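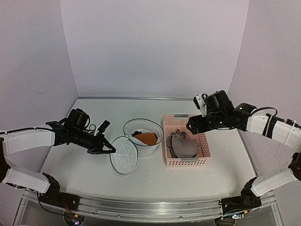
I'm Fares, and I run a little human rights newsletter called Pasine. I'm after a part-time researcher who reads Farsi or Arabic - 20 hours a week, from home, anywhere in Canada.

You'd be logging protest arrests and court rulings with me and Elias Hamdan. We've got 163 case files waiting, so yes, you'll be busy!
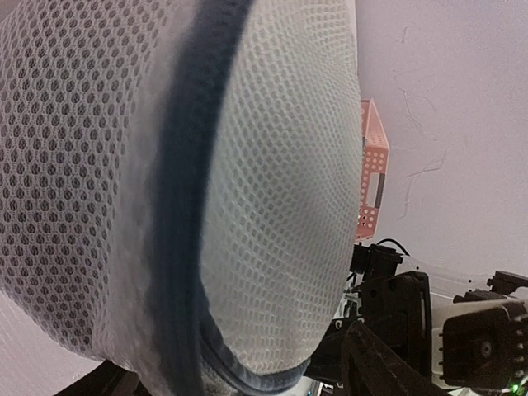 Send me a short note and one writing sample by the end of October. No degree needed.

We use cookies. OK / Manage
Last updated: October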